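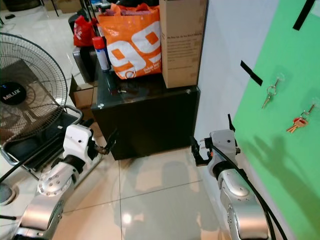 Glenys Fairclough objected to the whole line of work: a flat top at waist height fills up because it is there, and a theory of why it fills is a theory of gravity. We have some sympathy with her. The literature on household clutter is full of "drop zones," "landing surfaces" and "transition points," and most of these terms restate the fact that people put things down.

4.2 Do parked objects have a place?

The strong claim, made by Beltrán and Zavala in their Bedance report, is that things left on top of a cabinet are in transit. They came in through the door and are waiting to go somewhere else in the home. If so, a cabinet top should hold things that belong together by date of arrival, and these should leave as a group. We doubt both parts.

Take the black cabinet in Figure 3, from the Endcombe set. An orange shopping bag with a large 99 on it shares the glossy top with a spray can that has a red cap, and there is cardboard packaging to the right. The bag could well be in transit. The can could as easily live there. A few screws lie near the front left corner, and screws are the hard case for any coding scheme: are they waiting, stored, or forgotten? Our coders argued longer over small hardware than over anything else in the sample, and we don't think a sharper definition would have saved them.

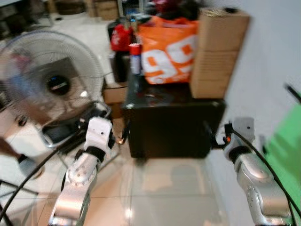
Section last changed: 2021-04-03

The second view of the same cabinet (Figure 3b) is more awkward for the transit account. Two tan boxes are stacked against the wall, with a tuft of something like dried straw coming out of the upper one. Is that packing material or the contents? A coder working from a still can't say, and the Bedance report never explains how its coders could. It sorts 369 objects into "arriving," "leaving" and "resident" with hardly a doubtful case. We find that hard to believe. When Anayeli Lozano recoded 60 of those objects from the published stills alone, she put 20 of them in a different class.

The floor is also left out. A small cardboard box sits down between the fan and the cabinet in the same view, and under the Bedance rules it doesn't exist, as only raised surfaces were coded. A household that uses its floor freely will look tidier by that measure than one that stacks.

4.3 Places made on purpose

Keys are the usual counterexample. Every tidying manual we read recommends a fixed spot by the door, and the Caldeira survey treats a key board as proof that a household has "a system."

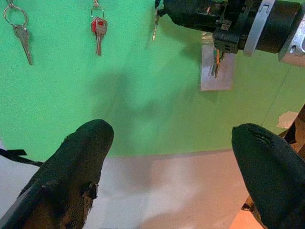
Figure 4. Photo: Noemí Bañuelos, Endcombe set. Reproduced with permission.

The green board in Figure 4 has keys hanging along its top edge, one of them with a red plastic head. Somebody plainly meant keys to go there. What the board can't tell us is whether the keys in daily use ever do. Old keys to lost padlocks hang just as neatly. The Caldeira form asks only whether a board is present, so an unused one scores the same as a busy one.

We therefore kept the board out of the tidiness score and logged it as furniture. Clusari's later form does the same, though for reasons of length.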